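Home Manual Releases Downloads Contact

Uploading a Live Album to Reler
2/25/22, by Ásdís Egilsson

Use this section when you submit a concert recording for digital and vinyl release. Studio albums are covered in the next section.

1. Log in to Reler and choose New Release, then Live Recording.

2. Enter the artist name exactly as it should appear on the sleeve. Accents count: Blöndal and Blondal will be filed as two separate artists.

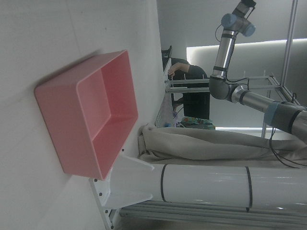
Pink bin on a white tabletop.

3. Upload the tracks as WAV files. Leave applause at the end of a track in place. If one piece runs into the next, tick Gapless on both.

Note: Drillatari was sent in as a single file and later divided into 4 parts. Splitting a release after approval means a new submission.
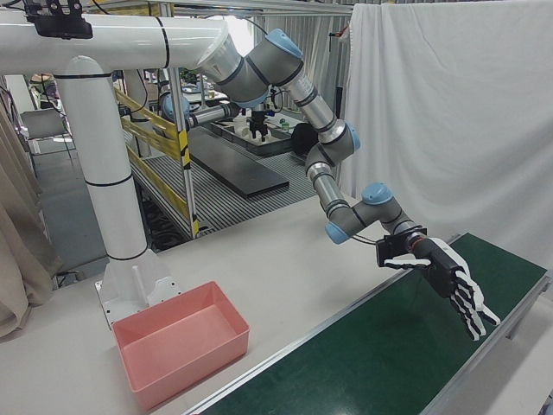 The upload page shows a green bar for each track that has passed the level check. A yellow bar means clipping. You can still go on, but the cutting engineer may send the file back.

4. Fill in the credits. List the venue, the sound engineer and any guest players. Jucélia Arruda checks these before they go to print.
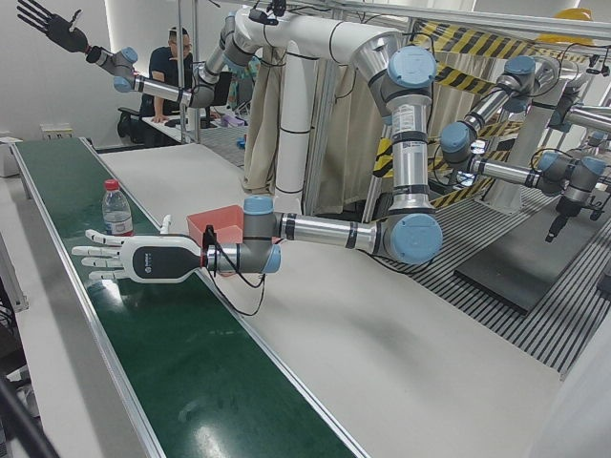 5. Choose a pressing quantity. The minimum is 190 copies and the maximum for a first run is 3,000. Runs over 1,000 need a signed order from the label.

Caution: The quantity can't be changed once test pressings are approved.
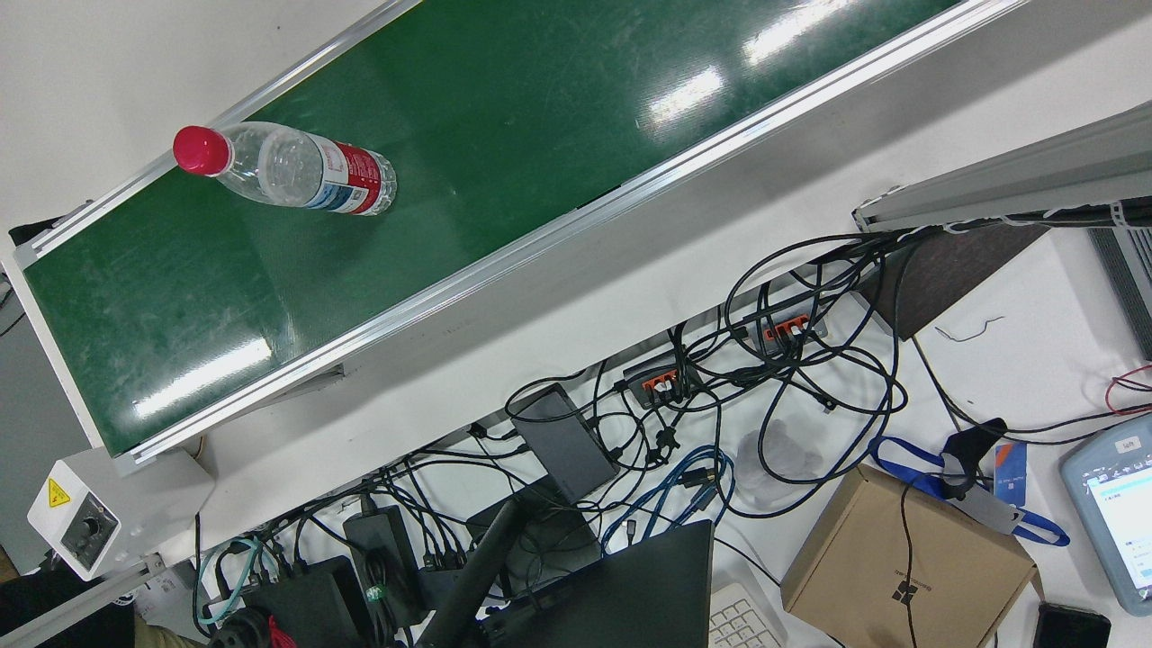
Set the release date last. Vedgate distribution needs the finished audio and artwork before it will confirm a date, and August is usually full early.

6. Click Submit and save the reference number.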